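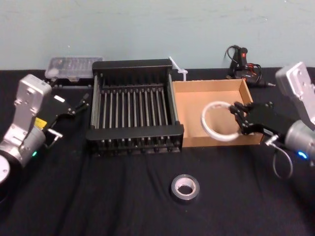

Pemo: Household and Shop-Floor Chores
Progress report to Avness, second reporting period
Prepared by Ardalan Hashemi, Flulldale
Feb 14, 2025

1. Purpose of this report

Avness asked whether a pair of bench-mounted arms with parallel grippers can take over short tidying chores that are now done by hand, both in homes and behind a shop counter. The first report, in November, covered the installation and the safety sign-off. The present one covers the first full block of trials, the faults met, and what we propose to do with the remainder of the grant.

The short answer is that some chores can be done at an acceptable rate if a person is near by, and none can yet be left alone for a full shift.

2. Work in the period

The chore set agreed with Avness has three groups: putting loose items into open boxes, loading and unloading a dish rack, and returning hand tools and tape to a fixed place on a bench. All are run on a black cloth with everyday objects, bought from ordinary shops and not altered to suit the grippers. A trial starts when the arms leave their rest pose and ends when they return to it, when the time limit is reached, or when the operator stops the run.

We completed 567 logged trials. Trials in which the operator changed the layout part way through were thrown out before this total was made.

The control software is the Mousavi planner, with the grasp module retrained twice during the period. Results from before and after retraining are kept apart in the data set supplied with this report.

3. Results

Boxes. Placing a single item in a shallow open carton is the strongest chore. In the last test series 69 per cent of trials finished with no help. Rolls of tape are easier than we expected when they stand on edge, as one finger can go through the core and the other can close on the outside. A roll lying flat is harder. The finger has to come down very close to the cloth, and if it touches, the cloth bunches and the roll moves with it.

Low carton walls help at entry, but the carton itself is light. When the gripper brushes a wall the carton slides, and the planner is then working from a position that is no longer correct. We now take a second look at the carton before release. This adds time to every trial and has removed most of the misses.

Dish rack. Results are mixed. Plates can be set between the rods if the gap is wide and the rack has not shifted. Unloading is more reliable than loading. Dark racks on a dark cloth gave poor depth readings, and the thin rods were sometimes missing from the depth map altogether. A lighter cloth improved the readings in a side test, but we have kept the dark one in the main series so that the figures can be compared with those from the first block.

Tools and cables. This is the weakest group. Picking up a hand tool by its body is routine. Dealing with the cable attached to it is a different matter. A coiled cable can open during the lift, catch on another object and pull it over. The planner treats the tool as a rigid item and has no model of the cable. Of the stops called by the operator in this group, 19 were for a snagged cable. We don't think more training data alone will fix this, and have asked for a change to the planner (see section 6).

4. Speed

A practised person does any one of these chores in a few seconds. The arms are several times slower, with most of the difference spent in looking and planning. Motion itself could be faster, but we have held to the speed cap in the safety plan.

For shop use, speed matters less than we had assumed. The two shop managers consulted would accept slow tidying after closing time. What they would not accept is a stopped machine in the morning with stock still on the bench. Household users raised the same point about dishes -- a rack left half unloaded is no help to them.

5. Faults and lost time

We lost 19 working hours to faults. The largest share was a worn finger pad on the right gripper, which let smooth items rotate in the grasp. Both sets of pads have been replaced, and pad checks have been added to the start-of-day list. The next largest was a loose connector at the left wrist, since re-seated and given a strain relief. There were no injuries and no contact between a moving arm and a person.

The planner also froze on several occasions when both arms asked for the same space over the middle of the bench. The present workaround is to let one arm wait. It is safe, but it throws away much of the benefit of having two.

6. Next period

a) Add a simple cable model to the planner, limited to avoiding the area under and beside the cable during a lift.

b) Repeat the dish rack series with a light cloth and report both sets of figures.

c) Run the box chore with no operator in the room, after the remote stop has been tested and signed off.

d) Begin mixed trials, in which box, rack and tool chores are set out on the bench together and the order is left to the planner.

Item (c) needs written approval from Avness before it can start. The revised risk assessment is attached as Appendix B.

7. Budget

Spending is within the approved amount. Finger pads and connectors cost more than planned, and the difference was met from the travel line, which was underspent. We ask that the unspent travel money be moved to consumables for the next period -- no increase in the total is sought.

Appendix A: trial log and data dictionary
Appendix B: revised risk assessment, unattended running
Appendix C: maintenance record, both arms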